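Cough and cold diary: adults wanted in Disside

Do you catch everything going? Or are you the insufferable sort who never catches anything? Either way, the Flilach Winter Illness Survey would like to hear from you. We need 1000 adults in and near Disside to keep a weekly diary of coughs, sniffles and temperatures until the end of March.

It takes two minutes a week, three if you are the type who likes to describe phlegm. We have a box for that. 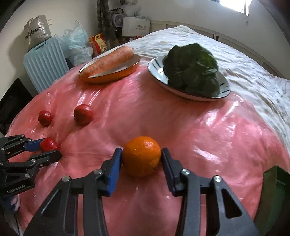 An orange, held between two blue finger pads.

You must be over 18 and live within reach of the Disside clinic, where we will ask you for a nose swab at the start and another at the end. There is no upper age limit – our oldest diarist last winter filled in every week, which is more than can be said for the students. Having had a flu jab is fine, and so is not having had one.

You will get £70 in shopping vouchers, paid after the second swab, and a Pludus thermometer to keep. Bus fares are refunded if you hang on to the ticket.

Apply at the desk in the Thygesen Building or ask there for a form by post. Closing date: 16 August 2025. Please don't come in person if you are already streaming.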